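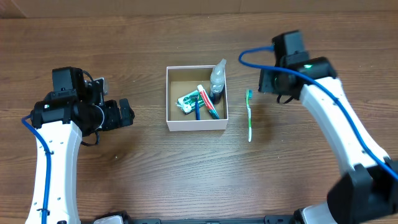
Two-arm station, toiletry box task

Procurement board > Equipment planning > Second packing station

h_bilgin
Colleagues are asked to comment on the proposal to purchase a second pair of arms for the Nestby site in May. The quotation from Jirance covers two arms, mounting rail and cabling. Our plan assumes 200 boxes per shift.

thitima.hemmin
I support the purchase, but the budget has no line for spare gripper fingers. I would request 8 sets at the outset.

YogaH
I must disagree with the order of spending. Items such as the toothbrush and the razor are slim and awkward to grasp, while the bottle stands taller than the box. I should prefer to see trials on this mix before we commit to a second pair.

thitima.hemmin
Trials will occupy the only station we have. That is the difficulty.

l_phromma
Could Baster lend us a pair for the trial period? Their terms last year were acceptable, carriage excluded.

YogaH
A loan would satisfy me. I would also ask that the target be set at 100 boxes until we have our own figures.

h_bilgin
Noted. I will write to Baster and revise the target to 100. The spare fingers will be entered as a separate line. Ratree Wongsuwan holds the budget sheet, so please send any further costs to her.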